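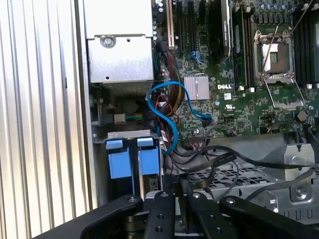
I have been putting off writing about the old Dell for so long that Niamh has stopped asking. She is Niamh Mac Suibhne, for those of you who only come here for the bread, and she was the one who persuaded me that a big black tower with its side off was a perfectly reasonable thing to spend an autumn on. I'd told her I wanted to learn what was inside a computer after thirty years of shouting at the outsides of them, and she took me at my word (always dangerous with Niamh!).

So I have been learning the names of things. I had no idea how much of the inside of a computer is simply cable. Red, yellow and black wires come down in a thick bunch from the power supply, and then there is the bright blue one, a SATA cable, which carries everything to and from the drive and is by a long way the prettiest part of the whole affair. I had always pictured something far more mysterious, and here it all was, looking like the bottom of my knitting bag.

Mariann Balogh gave me a notebook to write it all down in and I've filled a good half of it, mostly with drawings that look like town plans. The chipset has its own little silver heatsink, all fins, near the DELL lettering on the board. I've drawn that one four times and it still comes out like a radiator in a doll's house.

My one real piece of advice so far is to get yourself a pot for the screws. I use an old Primell mustard jar. Before the jar I used a saucer, and the less said about the saucer the better, except that there is still a screw somewhere in my kitchen and I think of it whenever I sweep.

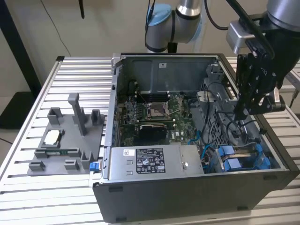 Halász, 30/10/2019

A much better day, and a long one. I meant to stay for an hour and only noticed the time when Tímea Győri put her head round the door to ask if I wanted soup. I did want soup.

Today was all about memory, the computer's and mine. A memory module is a thin green strip with small chips on it, and it stands upright in its slot with a clip to hold it. You open the clip and lift the strip straight up by its edges, and to put it back you line up the notch and press until it clicks. It takes more of a push than I would ever have dared on my own. Esmaeil Naseri, who has the patience of a heron, made me practise on an old spare board until I stopped shutting my eyes.

I've also come round to laying the tower on its side to work on it. At home I had mine standing up under the desk and was poking about in it with a torch in my teeth, and my knees haven't forgiven me. On its side you look straight down into it, like a drawer, and everything you drop at least stays in the drawer.

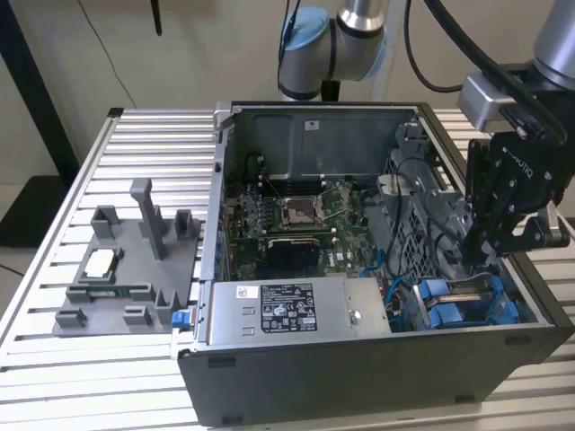 The processor is the bit I was most nervous of, and I still am a little. With the metal bracket lifted open and nothing in the socket you see the gold-toned part inside, and you must not touch it, so of course my fingers itched the entire time. The processor itself goes in with no pushing whatsoever, quite the opposite of the memory. You lower it, you let go, and you close the bracket over it with your heart in your mouth.

I asked whether I ought to take the power supply apart as well, while I was being so brave, and got a very firm no from both Esmaeil and Tímea at once. Out of the case in one piece, yes. Opened up, never. I've written that in the notebook and underlined it.

Precious Engelbrecht has promised me her old tower in February, when she gets her new one, so I shall have a second patient. In the meantime mine needs a proper dusting, and I need to find a soft brush that hasn't been anywhere near the pastry. If anyone has a favourite sort, do leave me a note underneath, and yes, the seed loaf recipe is coming, I haven't forgotten.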